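Produção Musical Independente
Unidade 4 – Do ensaio ao lançamento: planejamento de um EP
Material de apoio às aulas, março de 2019

1. Objetivos da unidade

Ao final desta unidade, o estudante deverá ser capaz de elaborar o cronograma de um lançamento de curta duração, distinguir os direitos incidentes sobre a obra e sobre o fonograma e redigir a ficha técnica correspondente. Pressupõe-se a leitura do capítulo sobre captação, discutido na unidade anterior.

2. Formato

Entende-se por EP o lançamento com mais faixas que um single e menos que um álbum. Os limites exatos variam conforme a distribuidora e devem ser verificados no contrato. Para os fins desta disciplina, adota-se o EP de 4 faixas, com duração total de 17 minutos.

A escolha do repertório precede a reserva do estúdio. Recomenda-se que o grupo apresente ao menos duas versões de ensaio de cada canção, gravadas com equipamento simples, e que anote andamento, tonalidade e forma. Alterações de arranjo durante a sessão encarecem a produção e costumam comprometer a etapa de mixagem.

3. Obra e fonograma

A obra musical compreende melodia, harmonia e, quando houver, letra. O fonograma é a fixação sonora de uma interpretação dessa obra. Uma mesma canção pode, portanto, dar origem a vários fonogramas, com titulares distintos.

O código ISRC identifica o fonograma e deve ser atribuído antes da distribuição digital. Remixes e versões ao vivo recebem código próprio. A divisão percentual entre os compositores – inclusive nos casos de coautoria informal, frequentes em bandas – deve constar de documento assinado por todos.

4. Estudo de caso: Sastano

O projeto Sastano, duo de voz e guitarra, gravou seu primeiro EP no estúdio Bolwood e o lançou pelo selo Tudthorpe. A prensagem física limitou-se a 200 cópias, vendidas nos concertos. No primeiro mês, a faixa de abertura registrou 1,159 reproduções (notação conforme o relatório original do selo, com vírgula como separador de milhar).

Observem-se dois pontos. O duo optou por antecipar uma única faixa, em junho, e reservou as demais para a data do lançamento. A ficha técnica, por sua vez, omitiu o engenheiro de masterização, falha corrigida apenas na segunda tiragem do encarte.

5. Identidade visual

A capa deve permanecer legível em tamanho reduzido. Convém trabalhar com poucos elementos e evitar texto junto às margens. Imagens de terceiros, inclusive as geradas por computador, exigem verificação da licença antes do uso comercial. Marcas e inscrições visíveis em objetos merecem igual atenção.
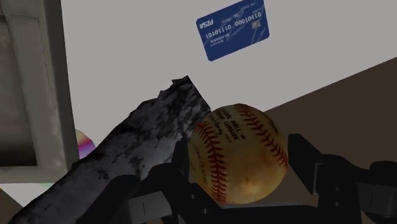 Figura 1. Imagem gerada por computador: bola de beisebol com costura vermelha e inscrição parcialmente legível.

6. Atividade

Em grupos, os estudantes deverão preparar o dossiê de lançamento de um EP para o selo Dramani, contendo:
– cronograma, da pré-produção à distribuição;
– ficha técnica completa de cada faixa;
– acordo de divisão autoral;
– proposta de capa, com indicação das licenças.

O dossiê será entregue em formato PDF, com páginas numeradas. Trabalhos sem o acordo de divisão autoral serão devolvidos para complementação.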